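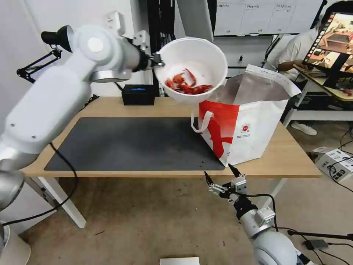
Crayfish over the mouth of a shopping bag.

Prermont should drop the flat bag charge for takeout and let people bring their own containers. I have held this view since the charge came in, and a year of carrying dinner home has made me surer of it.

The charge is 20 cents. On a 41-dollar order no one notices it, so no one changes what they do. We pay, take the bag, and put it in the closet with the others. A fee that small works as a tax on being hungry.

What would work is permission. Most counters here won't fill a dish from home. The staff at Hollmann told me it was a health rule. I read the city code in May and found no such rule. It says the container must look clean, and the server may refuse it if it doesn't. That seems fair to me.
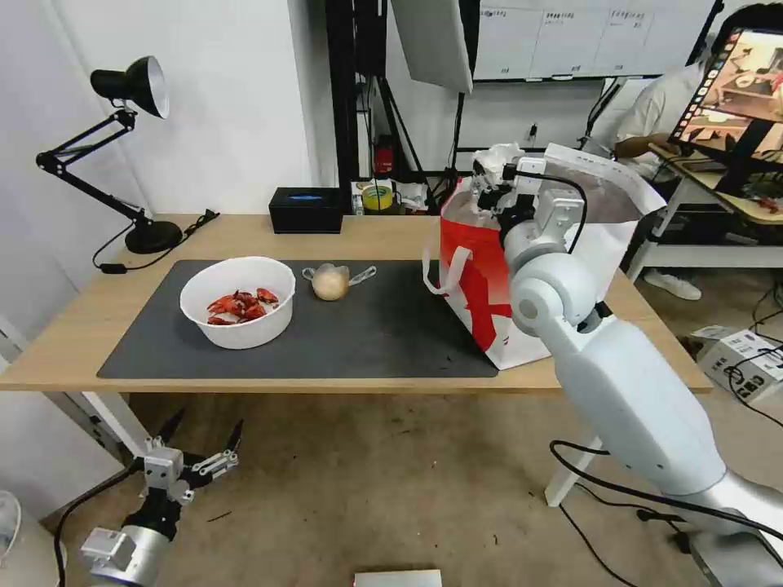
A bowl of crayfish, a bun or dumpling and a red and white bag.

Shellfish is the hard case, I admit. Shells poke through thin plastic and the sauce leaks, so shops double up. A bowl with a tight lid would handle it better than 2 bags.

The city printed roughly 2000 leaflets explaining the charge. It could print one more page, for the shops, saying what the code already allows. Fonus market has filled customers' own jars for years and still has a line at six in the evening. The takeout places on the same block could start tomorrow.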